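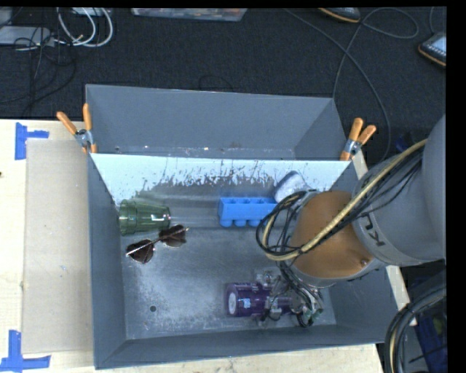
A reader in Stetton wrote to ask why a bin with slanted walls holds less than a bin with straight ones, and whether that space is wasted. The short answer is that the space does a job. The longer answer needs some words about shape.

The parts of a bin

A storage bin has a base, four walls and a rim. The base is the flat part that rests on the table. The rim is the top edge. In a bin with straight walls, the base and the rim are the same size. In a bin with slanted walls, the rim is larger than the base. The slant is called the draft or the taper.

Why the walls slant

Taper allows nesting. An empty bin with tapered walls slides down inside another one of the same kind, and most of its height disappears. Take a bin that is 14 inches tall. If each extra bin adds only 2 inches to the stack, then six empty bins make a tower 24 inches high. Six straight-walled bins of the same height, piled one on top of another, would reach 84 inches. That is taller than most doors.

Taper also makes a bin easier to reach into. The opening is wide, so a hand coming down at an angle does not scrape the wall.

Why things end up on their sides

Put a cup into a bin and let go. It may land upright, but it often tips over. An object stays standing while its weight is above the part that touches the floor. A cup is tall and its foot is small, so a small push moves its weight past the edge of the foot. Then it falls. Lying down, it has a long side against the floor and its weight is low.

Round objects have a second habit: they roll. A cylinder rolls in only two directions, forward and backward, at right angles to its length. A cup that is wider at one end rolls in a curve, and the narrow end stays on the inside of the curve. You can test this on a smooth table with a paper cup. Walls stop the rolling, so a rolling cup may come to rest against one.

Sunglasses do not roll. They have lenses that scratch, so they need more care than a cup. Fold the arms and set them down with the lenses facing up. Put them in last – heavy things go first.

How full is full?

Objects with different shapes leave gaps between them. The air in the gaps takes up room too. Suppose a small bin can hold 600 cubic inches of water. Fill it with cups and containers and the objects will take up less than that, even when nothing more will fit.

Try it

Collect a cup, a plastic jar with its lid on and a small box. Place them in a bin standing up, then lying down. Draw the bin from above each time and shade the gaps. Turn the jar so that it lies along a wall and draw the bin again. Compare the three drawings.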